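Willden Regional Water
Thread, January 10, 2026

1/ Stage 2 water restrictions take effect across the Willden supply area in February. The Board of Willden Regional Water has asked that customers receive plain advice on what changes, what stays the same and where to direct questions. The posts that follow set out that advice.

2/ Storage at Skurkine Reservoir stands at 31 per cent of capacity. Inflows through spring were below the planning forecast, and the transfer main from Dalisay is already operating at its licensed limit. The decision to move to Stage 2 was made under the Drought Response Plan adopted by the Board.

3/ The residential target is 64 litres per person per day for indoor use other than showering, and one shower of no more than six minutes. Targets are voluntary. The outdoor rules described in the next post are enforceable.

4/ Outdoor rules under Stage 2:

Sprinklers and fixed irrigation systems may not be used at any time.

Hand-held hoses with a trigger nozzle may be used on gardens before 9 am or after 6 pm.

Paved areas may not be hosed down except for health or safety reasons.

Existing pools may be topped up. New pools may not be filled without a written permit.

5/ Laundry is one of the larger indoor uses in most homes. Customers are encouraged to wash full loads only and to select the eco or cold cycle where the fabric allows. Rinse water collected by bucket may be used on lawns and ornamental beds the same day. It should not be stored overnight or applied to vegetables that are eaten raw.
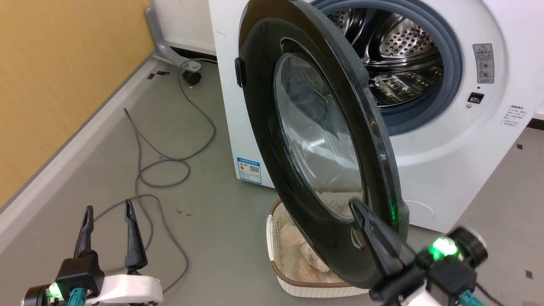

6/ Rebates for households

The appliance and fixtures rebate remains open during Stage 2. It covers water-efficient washing machines, dual-flush toilets and low-flow shower heads bought from any retailer in the supply area. To date, 1,701 applications have been approved. Applicants will need a dated receipt and a recent water account. Tenants may apply with the written consent of the property owner.

7/ Applications are assessed in the order received. Dariusz Dudek, Manager Customer Programs, advises that the most common cause of delay is a receipt without a model number. Customers who have already lodged a claim without one may send the missing detail by email, quoting the reference on their acknowledgement letter. A second form is not required.

8/ Leaks. The meter at the front boundary remains the most reliable check. Turn off every tap and appliance, note the reading, and read it again after an hour in which no water has been used. If the figure has moved, contact a licensed plumber. Allowances on accounts affected by concealed leaks continue under the existing policy.
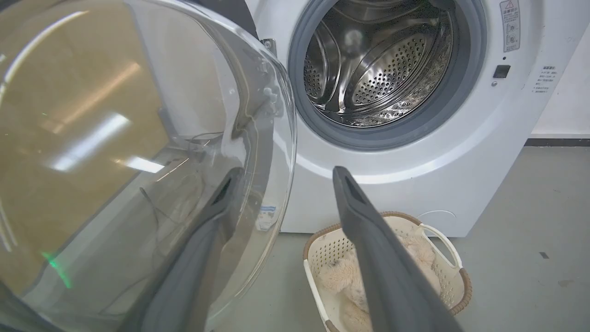 9/ Stage 2 also applies to businesses, schools and shared residential buildings. Sites using more than the commercial threshold must lodge a water management plan with the Zerkgate office. For common laundries, the plan should name the person responsible for inspecting hoses and door seals. On a front loader, this means the thick grey gasket around the drum opening, which should be wiped and checked for splits while the machine is empty. Building managers should also record the date of each inspection and keep the record on site.

10/ Templates for the plan are available at the Zerkgate front counter and on our website. Simin Asadi, Senior Adviser Commercial Accounts, will conduct briefings for building managers at Zerkgate and Dalisay. Places are limited to two representatives per site, and registration is required.

11/ Customers on home dialysis or with other medical needs are exempt from the indoor target. Those not already on the Priority Register should ask their clinic to complete the medical declaration. No fee applies.

12/ Enforcement officers will issue a written warning for a first breach of the outdoor rules. Further breaches may attract a penalty under the by-law. Officers carry photo identification and will not ask to enter a dwelling.

13/ Media enquiries should be directed to Hanna Urbańczyk, Corporate Communications. Customer enquiries may be made by telephone during business hours or in person at Zerkgate. Replies to this thread are monitored on working days, and customers are asked not to post account numbers here.

14/ The Board will review storage levels at the end of February and will publish its decision on this account.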